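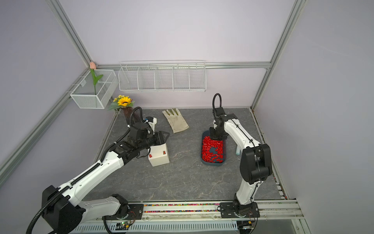
Preguntas frecuentes sobre el orden y el cuidado de la mesa

Tiempo de lectura: 2 minutos

Buscar en la ayuda Escriba su pregunta

¿Qué bandeja conviene para las piezas pequeñas?
La bandeja Janis es la que recomendamos para piezas sueltas de un mismo tipo. Los cilindros rojos se distinguen bien sobre el fondo azul oscuro, y cuando asoma un claro en medio del montón ya se puede pensar en reponer. No mezcle dos tamaños en la misma bandeja.

¿Cuántas piezas trae la bolsa de recambio?
La bolsa trae 307 piezas. Guárdela cerrada y vierta solo lo que vaya a usar en el día.

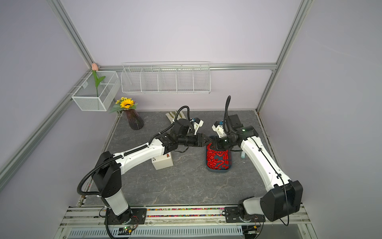
Si falta alguna pieza, dispone de 14 días para reclamarla. Indique la referencia impresa en la bolsa; no hace falta devolver el resto.

¿Cómo se limpia el tablero Borneo?
Con un paño húmedo y jabón neutro. El veteado disimula el polvo, de modo que conviene pasar el paño aunque no se note suciedad. Evite la lejía y los estropajos.

¿Las flores necesitan mantenimiento?
Son artificiales. Quíteles el polvo con un pincel seco cada 2 meses – con más frecuencia si hay una ventana cerca – y no las moje.

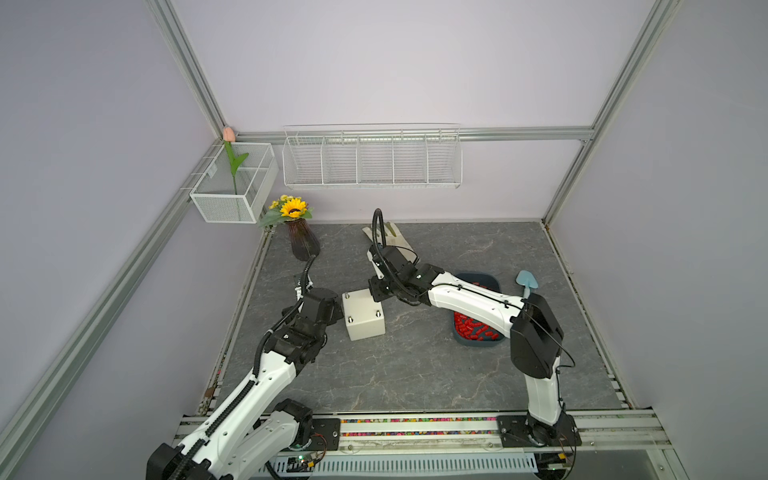 ¿Para qué sirve el estante Caldeira?
El estante va en la pared y evita ocupar superficie de trabajo. Se entrega sin accesorios. Con los cinco compartimentos vacíos es fácil decidir el reparto: el guante que queda al fondo de la mesa puede ir en uno, y la pala de jardín azul claro en otro, si cabe tumbada. La cesta de rejilla del tulipán se cuelga aparte.

¿Qué peso admite la cesta Noken?
Hasta 6 kg, siempre que los dos ganchos estén bien asentados. Para macetas con tierra use otro soporte.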